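Lusstead Allotment and Garden Society
Minutes of the general meeting, October 2012

4 min read

We use cookies to remember your settings and to see which pages are read. Accept / Manage choices

The meeting opened at 7:30 pm in the upstairs room. A quorum was present. The minutes of the May meeting were read and approved with one correction: the second gate was paid for out of the maintenance fund, not the seed fund.

1. Matters arising

The hinge on the north gate has been replaced. The lock still sticks in cold weather and will be looked at again before December. The sign asking people not to park across the compost bays has gone missing, and a new one will be painted.

The letter to the town about the overgrown ditch on the Brovdale side was sent in June. A reply came in August saying the ditch is on the mowing list. It was mowed in September but only as far as the footbridge. A second letter will go out asking for the rest.

2. Money

The balance at the end of September was $986. The largest item since May was repair of the standpipe near the lower plots, at $408. Three members asked if the standpipe was worth repairing twice in two years. It was explained that a full replacement would mean digging up the path, and that no quote for that work had been received. It was agreed to get a quote from Villanueva Plumbing before spring.

Plot rents for the coming year will stay as they are. A motion to raise the late fee was put forward and seconded. After discussion the motion was withdrawn.

3. Water

Use was up over the summer, almost all of it in July. Several hoses were left running overnight, and members on the upper plots reported low pressure in the mornings. The meeting agreed to the following:

Hoses are not to be left unattended.
Sprinklers may be used only before 9 am or after 6 pm.
The main valve will be shut off for winter on the first weekend of November. Members should drain their own barrels before then.

A request for a timer on the shared hose was discussed. Some felt it would be broken within a season. Others had used the Flivik timer at home without trouble. One timer will be bought and tried on the lower plots, with a report at the spring meeting.

4. Waiting list and empty plots

There are 5 empty plots, all on the east side where the ground is heavy. Two have been offered to people on the waiting list and turned down after a visit. It was suggested that the east plots be split in half and let at half rent, and that they be rough dug before anyone is shown them. Both were agreed. The digging day will be set by email.

One plot holder has not been in touch since last year. A final letter will be sent, and if there is no answer in 30 days the plot will be let to someone else.

5. Compost and wood chips

The free wood chips have been popular, but the pile now blocks part of the turning area. Deliveries are to stop until it goes down. Members are reminded that diseased tomato and potato tops should go home in a bag and not into the bays. Bay three has bindweed root in it and is closed until it has been sieved.

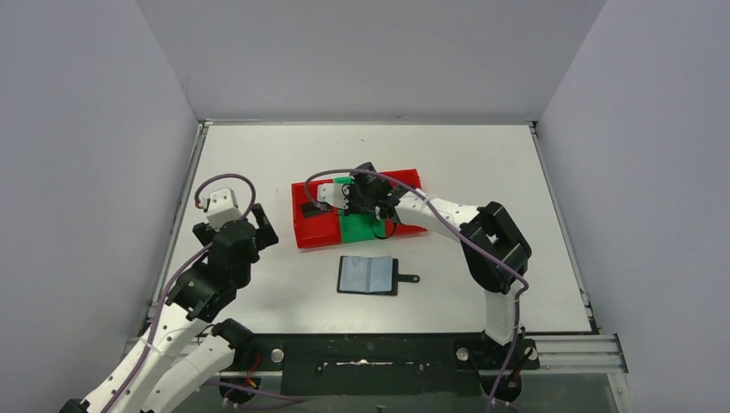
The offer of horse manure from the stable on the Brovdale road was accepted. It needs to be collected. Anyone with a trailer should leave a note in the shed, along with dates that suit.

6. Plant sale

The May plant sale took in $198 after costs. Tomatoes and squash sold out by noon. There were too many leeks. Next year's sale will be held on the same weekend if the hall is free, and growers are asked to label trays with the variety as well as the crop. Pots can be left behind the shed from now on, washed please.

7. Any other business

Rats have been seen near the lower compost bays. No cooked food or bread is to be put in the bays.

A member asked if hens could be kept. The lease allows hens but not roosters. Anyone who wants to keep them must apply in writing with a drawing of the coop.

The shed key was again left in the door on two occasions.

The meeting closed at 9:05 pm. The next meeting will be in the spring, date to be posted on the shed door.

Get society news by email. Enter your address to subscribe. You can unsubscribe at any time.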